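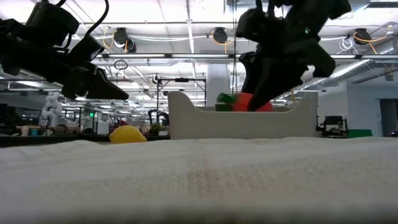
Pourquoi les personnages de dessin animé ne parlent-ils pas tous anglais ?

Tu viens de regarder un film d'animation fabriqué à l'autre bout du monde. Le héros, un blaireau nommé Tisura, y parle un français impeccable, meilleur que le tien quand tu as la bouche pleine. Étonnant, pour un blaireau. Le secret porte un nom : le doublage.

D'abord, c'est quoi ?

Doubler un film, c'est remplacer les voix d'origine par d'autres voix, dans une autre langue. La musique et les bruits restent : une porte qui claque, ça se comprend partout. Les paroles, elles, doivent être traduites, puis rejouées par des comédiens.

Pourquoi ne pas traduire mot à mot ?

Parce que les bouches ne sont pas d'accord. En anglais, « I know » se dit en deux syllabes. Si le traducteur écrit « Je suis parfaitement au courant de la situation », le blaireau aura refermé la bouche bien avant la fin de sa phrase. La personne qui écrit les dialogues français s'appelle l'adaptateur, ou l'adaptatrice. Son travail consiste à trouver des mots qui veulent dire la même chose, qui durent le même temps et qui ferment les lèvres au bon moment. Les lettres B, P et M sont les plus embêtantes : essaie donc de dire « papa » la bouche ouverte.

Et les blagues ?

Les blagues voyagent mal. Un jeu de mots sur un fromage norvégien ne fait rire que les Norvégiens, et encore, pas tous. Il faut alors en inventer un autre, aussi drôle si possible. Pour le film de Tisura, le studio Akix a gardé 12 versions de la même plaisanterie sur les chaussettes avant d'en choisir une. Les adultes appellent cela une journée de travail.

Comment font les comédiens ?

Ils se tiennent debout devant un micro, face à un écran. Sous l'image défile leur texte : c'est la bande rythmo. Quand un mot arrive sur un repère vertical, il faut le dire, ni avant ni après. Il faut aussi courir sans bouger les pieds, à cause du bruit, et pleurer sur commande à neuf heures du matin - avec un croissant qui attend dans le couloir.
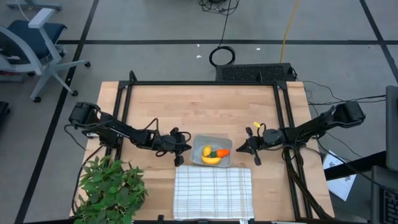
Chez Bonener, on répond volontiers que le plus dur, ce sont les respirations : un personnage essoufflé qui ne souffle pas, les enfants le remarquent tout de suite, et leurs parents jamais.

Une seule personne peut-elle faire plusieurs voix ?

Oui, et c'est fréquent pour les petits rôles. La foule qui crie au marché, le garde grognon et la chèvre du fond sortent parfois de la même gorge. Si tu entends la chèvre et le garde se disputer, tends bien l'oreille.

À toi de jouer

Choisis une courte scène, coupe le son et invente les dialogues. Tu verras que parler en même temps qu'un blaireau demande un peu d'entraînement. Évite juste de le faire au cinéma.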